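Fruit is where it gets hard, says Hatsue Sasaki, and she couldn't look happier about it. Her group at Preditz is teaching a robot to tidy a kitchen by collecting examples, one short run after another, with a person steering the arm each time.

They have 423 runs so far, and every one gets watched back. Nikau Kereama does most of the steering, and he has a lovely light touch - even his fumbles are worth keeping, as the learning system needs to see a slip and the recovery after it.

Oranges are his favourite. They roll, they lean on their neighbours, and moving one can shift the whole pile. By November he wants to be on to plums!
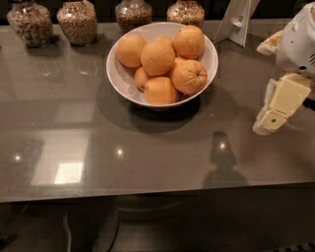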